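Products > Surface Care > Wood Oils > Olta 302

Olta 302 Hard Oil for Table Tops

Olta 302 is an oil for wooden tables and desks which are used every day. It is made by Kuster and it replaces the older Olta oil in the blue can. The new oil is thinner, so it goes deeper in the wood and leaves less on top. Customers who liked the older one asked us if the color is the same. It is the same on oak and beech. On walnut it comes out a little darker, and we advise to try it first on the underside.

The oil is sold clear or in the warm tone "Melano". Melano gives pale wood a light honey color after one coat and a stronger one after two. Please do not mix Melano with the clear oil in one can. If you want a weaker tone, put the Melano first and the clear oil as second coat. 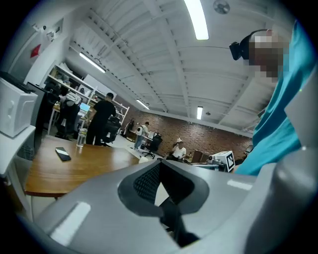 Wooden table top in a warm orange-brown tone.

Where to use it

The oil is suitable for dining tables, office desks, workbenches and shelves inside the house. It is not suitable for floors, for garden furniture or for wood which has varnish on it. Old varnish must be removed completely. Wax must also be removed, and this takes more patience than people expect, especially in the corners and along the edge where hands rest.

How to apply

Sand the top along the grain and finish with a fine paper. Take off the dust with a brush and then with a dry cloth. Stir the can well, do not shake it. Pour a small amount on the wood and spread it with a cotton cloth or with the Prololance pad, which is sold separately. Wait 30 minutes, then wipe away everything that is still lying on the surface. If you leave it longer it becomes sticky, and then only fresh oil and a new cloth will help.

Let the first coat dry overnight with the window a little open. The second coat needs less oil than the first. For the end grain we recommend 3 coats.
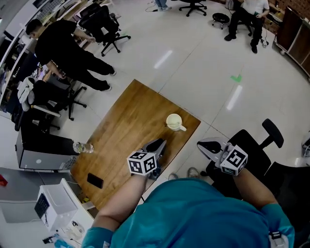
The table can be used carefully on the next day, but for the first week please put no wet glasses on it and do not cover it with a cloth. Clean it only with a dry duster in this time. Later a damp cloth is enough. Kitchen sprays with alcohol will make dull spots, and they should be avoided.

Repairs are simple. A scratch or a water ring can be sanded by hand and oiled again in the same place, without doing the whole top. Alois Widmer from our workshop has treated the packing bench in this way every July, and the places of repair can be found only if you know where they were.

Safety

Cloths with oil on them can catch fire by themselves. Spread them flat outdoors to dry, or keep them under water in a closed metal container. Keep the can away from children. Wear gloves if your skin is sensitive.

Ordering

Article number 3965, clear. For Melano please write the name of the tone after the number. Opened cans should be closed tightly and stored where there is no frost. A skin on the oil can be lifted off, and the rest below it is still good.

Questions about older tables, or about wood you cannot name, are answered by Hubert Hubmann. Please send him a small photo of the grain in daylight and tell him what was on the wood before, if you know it.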